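Small bench-top drawer cabinet: handle spacing, runners and what to keep beside it
Woodwork and Fittings > Small Cabinets
20 replies | 1,303 views

brurkura_bench
Posted 7:42 am

Looking for opinions on handles for a small cube cabinet. Light oak finish, stacked drawers on one face, dark metal handles. It sits on a dark grey table and gets used as a holding spot for small kitchen items: string, bag clips, tea towels folded small. The plan came from Selmont, an older sheet with no hardware schedule, so the handles were chosen by eye.

Issue one. The handles stand proud of the drawer front. Good clearance for fingers, but they catch sleeves when someone reaches past for the tray.

Issue two. The drawers rack if pulled from one end of the handle. Centre pull is fine. Wooden runners, waxed once at assembly, no stops.

The tray is a shallow one with rounded corners and a low rim. It lives directly in front of the cabinet and takes whatever is in transit between the shopping and the fridge.

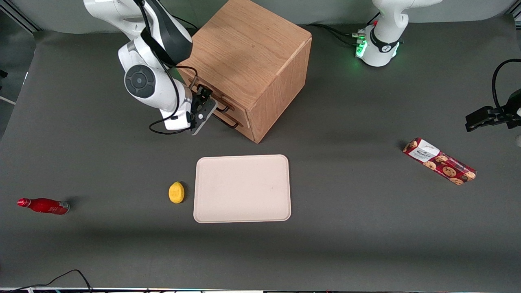

Racking gets worse in humid weather, and the lower drawer is the poorer of the two I use most. I measured the slop at the front of the lower runner and can get a business card in with room to spare. Before I recut anything I would like to know whether a different handle would mask the problem.

tenonsaw_tas
Posted 8:15 am

A handle won't mask it. Racking is a ratio problem. If the drawer is wider than it is deep, or close to it, side clearance has to be tight or it will cock in the opening. A cube cabinet is close to the worst case. Fix the clearance first.

Strip of veneer on each drawer side, sanded back until it slides under its own weight at a slight tilt. Paraffin wax, not beeswax. Beeswax goes tacky.

kuvero_owner
Posted 8:31 am

Disagree in part. I have a Kuvero unit of similar proportions and swapped two knobs per drawer for a single bar handle. Racking dropped noticeably. Where the hand lands matters. With two knobs everybody grabs whichever is nearer.

tenonsaw_tas
Posted 8:40 am

You changed the user's behaviour. The drawer still racks. The OP already has bar handles and it still racks, which rather supports my point.

kuvero_owner
Posted 8:47 am

If nobody pulls it off-centre, the fault doesn't arise in service. I'm comfortable with that outcome.

gumleaf42
Posted 9:20 am

What is the handle length against the drawer width? A long bar invites an end pull. A short one in the middle doesn't leave the option. I would go shorter before I touched the runners, provided the new screw holes cover the old ones. If they don't, plug with matching dowel and colour the ends before gluing.

brurkura_bench
Posted 9:58 am

Bar is the plain type, fixed at both ends. Replacement would be the same pattern in a shorter length. Old holes would be exposed, so it's plugs or a backplate. I don't care for backplates on something this size.

tenonsaw_tas
Posted 10:06 am

Plugs will show on a light finish regardless of how careful you are. Grain direction gives it away.

Second question. Why is the tray in front of the drawers at all? A drawer opened over a tray is a drawer that gets crumbs in it. Mine sits to the side.

brurkura_bench
Posted 10:22 am

Bench depth. To the side is where the long items go.

hinge_and_bracket
Posted 11:05 am

Bent rod handles are strong for their weight but the bearing area at each end is tiny. On softer timber they work loose and the front crushes around the fixing. Put a washer behind the drawer front, inside, and use a machine screw with a proper head. Torque by hand only.

On sleeves: the projection is what you feel, so look for a lower-profile rod. Check finger clearance with the hand you'll be using, and with gloves if the cabinet lives in a shed.

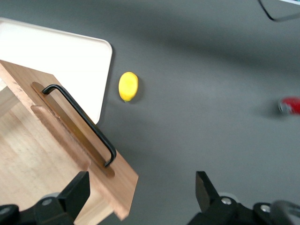 Rod handle over the groove, fixed at each end, white tray behind.

The groove is worth noting for anyone planning a similar piece. A recess under the rod gives you knuckle room without the rod having to stand out as far. It's a tidy way to get clearance if you have enough thickness to cut into. On a thin drawer front I wouldn't try it.

gumleaf42
Posted 11:31 am

Agree on the recess, with one caution. It collects flour. Round the bottom edges over with a cove bit or you'll be cleaning it out with a skewer.

kuvero_owner
Posted 11:44 am

Or leave it square and use a brush. A cove looks soft against a squared-off rod.

gumleaf42
Posted 11:52 am

Appearance is a separate matter. I was talking about cleaning.

saltbush_joiner
Posted 12:38 pm

Has anybody used the Hafþórsson slip tape on wooden runners? I put it on a set of shallow drawers last December. Reduced the friction, but it added thickness, so I had to plane the runner to suit. In this case the added thickness might be exactly what the lower drawer wants.

tenonsaw_tas
Posted 12:50 pm

That is the first suggestion in the thread other than mine that takes up the slack. Tape on the sides as well as the bottom, though. Bottom tape alone raises the drawer and does nothing for side play.

brurkura_bench
Posted 1:17 pm

Will try tape on the lower drawer only, both sides, and leave the upper as a control. Handles stay for now. If the racking goes, I'll look at the sleeve problem separately with a lower-profile rod on the same hole centres, which avoids the plugs.

hinge_and_bracket
Posted 1:26 pm

Degrease the timber first. Tape won't hold over old wax. Mineral turps, wipe, leave overnight.

kuvero_owner
Posted 1:41 pm

Still think a shorter bar would do it in ten minutes.

saltbush_joiner
Posted 2:03 pm

Ten minutes plus two plugs per drawer, plus touching up the finish. Tape comes off if it doesn't work.

brurkura_bench
Posted 2:20 pm

Turps is on. Tape goes down tomorrow morning.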